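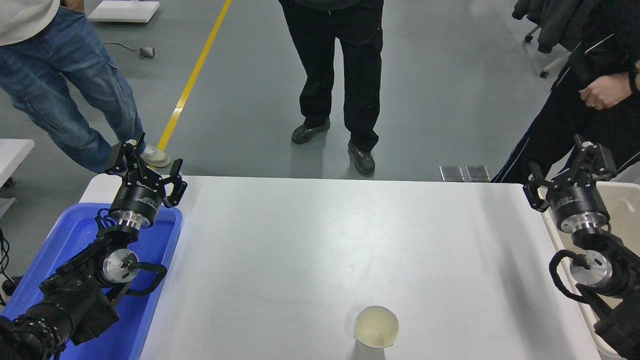

October 24, 2023

Another day of clearing tables. I'm supposed to be writing down what I think of the new clean-up routine, and what I think is that it is the old clean-up routine with a longer name. Anneli Huttunen calls it the Clear Surface Plan. She got it from a talk at Biritz in July and came home with a handout, which I still have in my bag, folded up and getting soft at the corners.

The idea: every table gets a tray on the left and a bin on the right. Trash goes right, things worth keeping go left. Blue for the tray, beige for the bin, and we are all meant to know this by heart after a week. I asked what happens if a person is standing on the other side of the table, where left is right. Anneli said people would get used to it. I wrote that down too.

My other complaint is the cups. We got a carton of 1,000 from Goossens because the price was good, and I said at the time that a good price on paper cups just means more paper cups. They're thin. You pick one up with any feeling at all and the rim goes. I like a mug. I brought my own mug in, the green one, and was told mugs don't fit the plan because then there's washing up, and washing up needs its own plan.

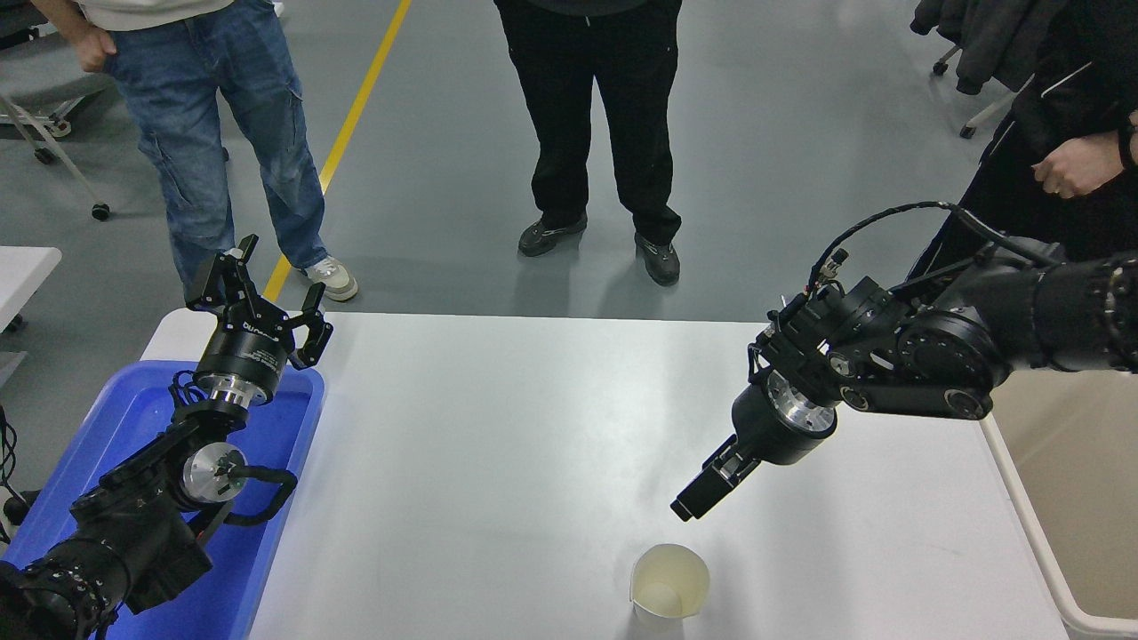 So the thing everybody argues over is one cup on one table. Is it trash? Is somebody coming back for it? Under the handout a cup left alone for 3 minutes is trash. I'd like to meet the person who finishes coffee in 3 minutes. I had one going at lunch, went to find my glasses, and I have my suspicions about where that cup went.

Anneli figures the plan saves us 60 minutes a week. I asked her how she got that and she said it was on the handout. Fine. I've seen the same number in the Skatel leaflet about shelving and I didn't believe it there either.

What I will give her is the tables. I don't mind a white table when there's nothing on it. The old brown ones from Fatel hid every ring and crumb, which I used to count in their favor, and now I'm less sure. With these you see a mark right away and you wipe it. Or I do. I haven't noticed much wiping from the others.
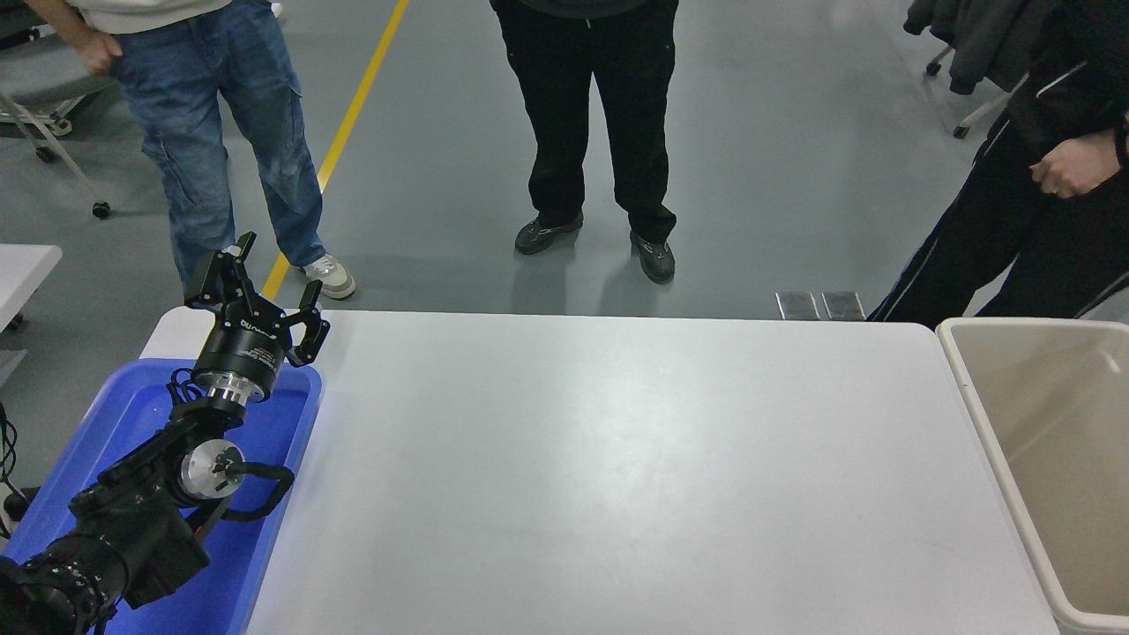
*Clear table, empty bin. One point to Anneli.*

Whether it looks like that by the end of the month is another matter. I've seen three of these plans come through and they all did well in the first week, when people were still standing over the tables talking about them. I told Anneli I'd give it till the carton runs out. She said that was fair, then asked me to move my mug.

Need to get: sponges, the flat kind. Call about the dentist bill. Look in the car for the other glasses.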